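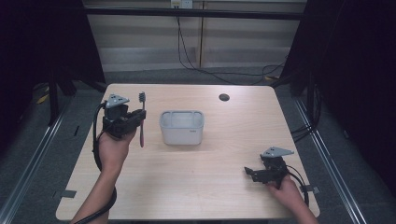 Cullunstead Residents' Association
Minutes of the October general meeting
Held in the upstairs room at the library, 7:00 p.m.

Chair: Stijn Verbeke
Present: 4 board members and residents as per the sign-in sheet
Apologies: received from the Putusside block representative

1. Opening and previous minutes

The chair opened the meeting at 7:05 p.m. The September minutes were approved with one correction. Under item 5, "north gate" should read "north path." The gate is not being moved.

2. Matters arising

Bike racks. The two racks outside the Besitz building have been bolted down again. The third is still loose and the contractor has been told. Residents are asked not to lock bikes to the handrail on the ramp.

Mailboxes. New locks were fitted on the ground floor. Anyone still holding an old key can throw it away.

Notice board. The glass is on order. Notices are being taped to the inside of the lobby door for now. A resident said the type was too small to read from outside. The secretary will print them larger.

3. Water shutoffs

There were three shutoffs in September, two of them with less than a day's warning. The chair has spoken with the plumbing contractor, Tilahun, who said the riser valves on the older side of the property do not close fully, so the whole building has to be drained for any repair above the second floor.

Tilahun has quoted $2000 to replace the valves on the first riser. The work would take one day, with the water off from 9:00 a.m. to 4:00 p.m. The other risers would be quoted after the first is opened up and the condition of the pipe is known.

Several residents asked why the valves were not replaced when the boiler was done. The chair said they were on the original list and were taken off to keep the cost down. One resident asked that this be recorded.

There was a discussion of whether to get a second quote. The view of most people present was that a second quote would push the work into the winter, and that the price was in line with what was paid for the laundry room. Two residents disagreed and said any job of this size should have two quotes.

Motion: to accept the Tilahun quote for the first riser. Carried, with two against.

Action: chair to agree on a date and post it at least one week ahead. Notices to go on every floor as well as in the lobby.

4. Noise from the courtyard

A written complaint was read out about ball games after 9:00 p.m. The parents present said the children are normally in by then and that the late noise in September came from visitors. It was agreed to leave the courtyard hours as they are. The sign with the hours on it has faded and will be replaced.

A second complaint concerned leaf blowers. The grounds crew starts at 7:00 a.m. on the Putusside end because the parking spaces there are empty early. The secretary will ask if they can start at the other end and work back.

5. Storage units

The waiting list for basement storage is at its longest in several years. At least six units are believed to be used by people who have moved away. The board will write to every unit holder and ask for a reply by the end of the month. Units with no reply will be tagged, and opened after a further 30 days.

A resident asked what would happen to the contents. The chair said they would be boxed, labeled and kept until spring. There was some concern over where the boxes would go, given that the reason for doing this is the shortage of space. To be looked at again when the replies are in.

Unit 117 has a leak from the pipe above it. The holder has been offered another unit and has accepted.

6. Accounts

The balance in the general fund was reported and the September statement passed around. The only item outside the usual bills was $610 for the roof drain on the Besitz building. This had been approved by email. The chair asked that future email approvals be listed in the next set of minutes so there is a record, and this was agreed.

The statement showed two charges from the elevator company for the same visit. One will be refunded.

Dues will stay the same through the end of the year. The budget for next year will be presented at the November meeting and copies will be put through doors beforehand.

7. Snow clearing

Last year's contractor is willing to come back on the same terms. Residents said the service was good on the main walks and poor on the steps behind the Besitz building, which were missed twice. The steps will be written into the contract by name this time.

Salt will be kept in the bin by the east door. The bin lid is cracked and lets in rain. A tarp was suggested. The chair said a new lid should be bought.

Motion: to renew the snow contract with the steps added. Carried, none against.

8. Any other business

Lobby light. The timer is still set for summer and the lobby is dark by the time people get home. To be reset this week.

Packages. Drivers continue to leave packages in front of the fire door. A shelf to the left of the entrance was proposed. The secretary will measure the wall and check that the door still opens fully.

Dogs. Owners are reminded that the bag dispenser is refilled once a week and that the key is held at the office.

Library room. The library has asked that chairs be stacked after meetings and the windows closed. The November meeting will be in the same room at the same time.

The meeting closed at 8:40 p.m.

Corrections to these minutes should be sent to the secretary before the November meeting.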